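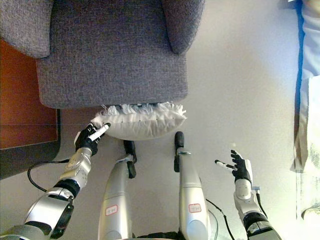 工作记录 2019年10月14日

Grendulthorpe休息角,布置与软装打理

上午先把上周没写完的补上。休息角那把圈椅(型号Tuson,灰色混纺面)从库房推过来以后一直没有正式做过清理,只是拿干布抹过一遍。今天从椅子开始,做完再管靠垫,靠垫做完再看墙板和那盆绿植。地面放在最后。

椅子面料是Galtent的灰,卷号284。库房的卡片上写的是中灰,Antonina Sirko的本子里记的是炭灰,两边对过,是同一卷。这种布是深浅两种纱织在一起的,近看有浅色的小点,在顶灯下偏浅,拉到墙边背光的位置就明显深一号。以后写颜色一律写卷号,不要再写"中灰""炭灰",省得补布的时候又为这个来回问。

一、座垫和扶手之间的缝

先吸缝。座垫跟两边扶手之间各有一道缝,平时看着是一条暗影,手伸进去才知道有多深。左边的缝比右边紧,扁嘴吸头只能斜着进。右边可以直插到底。吸出来的东西:纸屑、一截铅笔芯、不少白色的短毛。白毛显然是靠垫上掉下来的,后面再说。

座垫不能拆,这一点要写明。上次有人以为底下有拉链,用力往外拽,结果把前沿的布拽出一道褶,用蒸汽熨了两次才下去。座垫是跟底架连着做的,前沿那块方方正正的只是造型,往外拽没有用。要清缝,就用左手掌压住座垫靠扶手的一边,右手拿吸头,压一段走一段。

吸完用软毛刷顺着一个方向刷。从椅背上沿往下,绕着弧面走,不要来回刷。Zoriana Zakharchenko的习惯是先刷座垫再刷背,我试下来不如先刷背,因为背上刷下来的灰还是会落到座垫上,等于座垫要刷两遍。她说她那样做是为了先看清座垫上有没有污渍。也有道理。折中的办法:先看座垫,看完再从背上开始刷。

椅背内侧有一道横向的缝线,很细,不摸容易忽略。刷到这里要减力。去年做的另一把,就是在同样的位置刷起了毛球,毛球剪掉以后那一段布面发亮,坐在对面的人一眼就能看到。今天这把没有起球。扶手前端的圆头是手最常搭的地方,布面略微发紧,摸上去比别处滑一点,颜色没有变化,先不处理,下个月再摸一次。

清水试擦:在椅子背面靠底的位置用白棉布蘸水拧干,按压,不搓。棉布上没有掉色。泡沫清洁剂今天没有用,没有需要用的地方。

二、白靠垫

靠垫是Wike的那款,白色长方形,长边上带一圈蓬松的毛边,毛边下面有一排小黑点。休息角只用一个,不要再加第二个。之前放过两个,坐下去腰后面没有地方,客人都是先把其中一个拿出来放到旁边,最后就落在地上。

其实一个也照样会落地。圈椅的座垫前沿是平的,靠垫面料滑,竖着靠在背上,人一起身它就往前倒,再碰一下就出去了,常常卡在座垫前沿下面,毛边朝上夹在椅子跟前。捡的时候有两点:

不要抓毛边提起来。毛边是缝上去的,抓着提,几次下来根部就松。今天检查,左端有一小段已经能看到线头,剪齐了,没有拉。

捏住靠垫的短边,从椅子前沿底下平着抽出来,再翻过来拍。拍的时候到走道那头去拍,不要对着椅子。上午我就是站在椅子前面拍的,刚刷干净的座垫上又落了一层白毛,只好再滚一遍粘毛滚筒。

掉毛的问题跟Antonina谈过。她的看法是新的头几周都会掉,掉完就好了。我把它放在深色台布上抖了十下,看掉下来的量,跟上周抖出来的比,是少了一些。没有称,不算数,只是记一笔。如果到月底缝里吸出来的还是以白毛为主,就换成不带毛边的同尺寸,库房有米色的,白色的要订。

清洗:外套能脱,冷水手洗,中性洗液,不要浸泡过夜。毛边用手指顺着捋,不要绞。晾的时候平放,毛边一侧悬空,干了以后用宽齿梳子从根部往外梳。不能进烘干机,Zoriana去年进过一次,毛边全部缩成小卷,梳不开,那一个后来当成了搬运时的垫子。

内芯今天没有动。按了一下四个角,饱满,不用加料。

摆放问题。试了三种放法:

竖着靠在椅背正中。看着最整齐,最容易倒。
横着贴着椅背下沿。坐着舒服,但从走道看过来只看到一截毛边。
横着放,稍微往左扶手方向斜,让一个角压进座垫和扶手之间的缝里。这样起身的时候不太会跟着走。

暂时用最后一种。角不要塞太深,塞深了缝里的布会被撑开。Antonina觉得斜着放像是没有收拾过,这个我不同意,但还没有吵出结果。等用一阵子,看地上捡到它的次数再定。

三、椅子的位置

椅子左侧是那面反光的古铜色墙板,背后接着磨砂玻璃,两块之间有一道竖的暗缝。椅背不能贴上去。墙板怕刮,圈椅的背面虽然是软的,底下的硬边照样会磨。现在地上贴了两小段美纹纸作记号,对准椅子的后脚,拖完地要是记号掉了就重新贴。

墙板底下有一条暖棕色的矮台,吸尘的时候机身容易撞上去。Zoriana在吸尘器的前缘包了一圈毛毡,今天用的就是这台,没有撞出声音。没有包毡的那台不要拿到这边来用。

走道一侧要留70厘米的净宽,从座垫前沿量起,量到对面柜子的把手,不是量到柜门。上次按柜门量,推车过去的时候把手刮了车篷。今天重新量过,够。椅子往前挪一点坐着更舒展,可是净宽就不够了,所以不要挪。

朝向:椅子稍微转一点,背不要正对玻璃。正对的时候,椅子跟玻璃之间的那条空隙两头一样宽,拖把进去出不来;转一点之后,右边敞开,从右边进拖把,够得到最里面。绿植也在那一侧,拖的时候先把叶子撩起来。
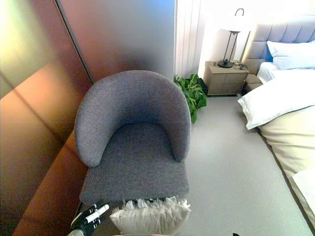 四、墙板和玻璃

反光墙板比想的难擦。从绿黄到深棕到橙红,整面颜色是渐变的,站在不同位置看到的印子不一样。上午从椅子那边看已经干净了,绕到走道另一头又看见一大片手掌印。做法记下来:

先用干的超细纤维布从上往下掸一遍。第二块布喷水(水喷在布上,不喷在板上),拧到不滴,竖着走,一道压着一道。第三块干布马上跟上。三块布不要混用,擦过底下矮台的布更不能回头去擦板面。

不用酒精。不用玻璃水。玻璃水留给玻璃用,而且磨砂那一块其实也不需要,清水就够,手印主要集中在椅背高度往上一点,有人站着聊天的时候会顺手扶。磨砂面在布太湿的时候会留下云一样的水渍,干了自己会退,不要以为没擦干净又去擦,越擦越花。今天就等了一会儿,退了。

两块之间的竖缝里积灰,用干的小油画刷,从上刷到下,吸尘器的嘴跟在刷子下面走。刷子用完挂回工具板第二排,不要放进抽屉,上次在抽屉里压弯了毛。

五、绿植

盆栽放在椅子后面靠右,叶子大而亮,往外散得很开,花盆被挡住了一部分。后面是白色带竖槽的墙面,光线很亮,叶子上有一点灰就看得出来。

擦叶子:一手托住叶背,一手用湿棉布从叶柄往叶尖抹,一片一片来。不打叶面光亮剂。打过光亮剂的叶子会蹭到椅背上,灰布上留下油点,清起来比擦叶子费事得多。有几片老叶子伸得太靠近椅背,本来想剪,Antonina说转盆就行,于是把盆转了个方向,让长叶子朝着墙那一面。转完确实不碰了,没有剪。

浇水每次200毫升,用有刻度的杯子,不要凭感觉倒。倒之前先摸土,表面往下一指节还是潮的就不浇。今天摸了,潮,没有浇。盆底的接水盘看过,没有积水。花盆挪动时不要拖,抱起来或者垫一块旧毯子,地面上已经有一道弧形的划痕,是以前拖出来的。

白墙的竖槽容易藏灰。用鸡毛掸从上往下,每一道槽都要走到,掸之前把椅子用旧床单盖上。今天忘了盖,是先掸了墙才想起来的,所以椅背上沿又刷了一次。下次的顺序改成:墙,玻璃和墙板,绿植,椅子,靠垫,地面。从今天的顺序来看,先做椅子完全是白费力气。

六、跟Zoriana核对的几件事

中午她过来看了一下,坐了一会儿,起身的时候靠垫没有掉。她坐得比较直,这个不能作准。

她问椅子要不要做防污喷涂。我的意见是不做。284这一卷在小样上喷过,喷完以后深浅纱的对比变弱,布面发闷,浅色小点几乎看不出来。小样还夹在布样册里,她翻出来看了,同意先不喷。万一以后真有人把咖啡洒上去,按压吸干,清水点擦,电吹风用冷风档。热风不行,会把印子固定在布里。

椅脚底下的毡垫,右后那一块边缘翘起来了。按了按又贴回去,估计撑不了多久。备用毡垫在螺丝柜下面的铁盒里,圆的那种,不要拿方的。换的时候把椅子侧着放倒,下面铺毯子,扶手着地,椅背不要着地。需要两个人。

她还带了一块Galtent的新布样,颜色更浅,说以后要是换面可以考虑。在椅子扶手上搭着比了一下,在白墙前面好看,在古铜墙板旁边显得脏。布样放回册子,没有结论。

七、下午

地面拖了两遍,第一遍湿,第二遍半干。座垫前沿下面的那一条地面最容易漏,拖把头要侧过来。靠垫落在那里的时候,蹭上去的就是这里的灰,所以每天收工前都要单独抹一次这一条,加到收工清单里了,写在关灯的上面。

靠垫在拍过以后又用粘毛滚筒轻轻滚了正反两面,只滚光面,不滚毛边。毛边一滚就往下带,滚筒纸上全是白的。

Antonina下午照自己的办法把靠垫摆成竖的。我没有动它,看能坚持多久。

待办

毡垫:右后,圆的,下次两个人都在的时候换。
库房卡片上的颜色改成卷号,布样册里的也一起改。
左端毛边的线头,再松就拆下来重新缝,线用白色涤纶,针距照原来的。
美纹纸记号换成透明的,现在的黄色从走道看得见。
宽齿梳子找不到了,谁拿去用了放回洗涤池上面的架子。
接水盘下周再看一次。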